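Notes for the Talk: Teaching the Schottische to Mixed Groups
Marholm Hall, dance history evening, 5/24/24

Start when the doors close. Say hello, point out the water and the side exit, ask people to leave the front row of chairs folded until the demonstration.

Opening

The schottische is a couple dance in four-four time. It came into ballrooms in the middle of the 1800s, a few years after the polka, and people at first had trouble telling the two apart. In England it was sometimes sold as the German polka. The name is a German word for Scottish, and the dance as we know it seems to have come from the German-speaking countries. I won't spend long on the name. Dance names of that period tell you what the publisher thought would sell.

Play the first recording here. Let it run for 16 bars, then fade. Ask them to tap the beat. Most will tap it too fast.

The basic step

Step, step, step, hop. Do it again with the other foot. Then four step-hops, turning as a couple. That is the whole dance as printed in most American manuals, and it fits one eight-count phrase twice over. Show it alone first, then with a partner, then with the music.

Slow down on the hop. In the older instructions it is a small rise on the ball of the foot, and the free foot comes in close to the ankle. The big hop that people remember from school gym classes came later.

Pause for questions on the step only. Hold the history questions until the end.

How it traveled

Main point of this section: one simple step pattern was picked up in a lot of places and each kept its own version. In Sweden and Norway the related dances are still done at ordinary social evenings. In Madrid it became the chotis, danced almost on the spot. In northern Mexico and Texas it is the chotis or chote and goes with accordion bands. Settlers took it across the Midwest, where it was on most dance programs until World War I.

Play the Texas recording, then the Swedish one. No talking over either of them. Ask which felt slower. The two clips are the same tempo, so give them a minute to argue about it.

The Tadar notebook

The notebook was kept by a dance club in Tadar and lists what was played at its socials. There are 2494 entries, and 447 of them are schottisches. Read that out slowly and put it on the board. Waltzes come first by a long way and the two-step comes second in the later years.

Things worth saying about it:
The writer spells schottische 3 different ways, sometimes on the same page.
Tunes are often listed by who asked for them and not by title, so many can't be traced.
Encores are marked with a small cross. The schottische gets more crosses in winter. I don't know why and should say so if asked.

Don't read the long list of tunes. Last time it took too much of the hour. Copies are on the side table.

Sheet music

Hold up the Peng folio and the Cikport folio. Both are piano arrangements for home use. The Peng one is easier and has the repeats written out. The Cikport one has dance instructions on the back page, but the instructions leave out the change of foot after the hop. Anyone learning from it would get stuck after the first measure. Pass both around in their sleeves and get them back before the break.

Demonstration

Clear the front chairs. Couples in a ring, facing counterclockwise, inside hands joined. Walk it through 2 times without music. Call the counts for the first full playing and then stop calling.

If the numbers are uneven, use the version in threes. It works well and is in several manuals. Anyone who doesn't want to hop can do a light lift of the heel.

Watch the floor near the stage steps, where it is slick. Keep the ring toward the middle.
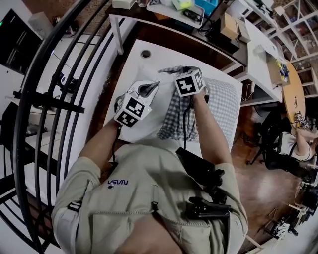
Break

Ten minutes. Collect the folios. Reset the player to the third recording and check the volume from the back wall. Put the front chairs out again.

After the break

Take the history questions first. Likely ones: whether it is the same as the barn dance (related, with a different second half), and whether it was ever thought improper (less so than the waltz). If time is short, skip the Madrid section and go straight to the last dance.

Last dance is a plain schottische, slow tempo, everyone who wants to. Switch on the side lights before the music stops.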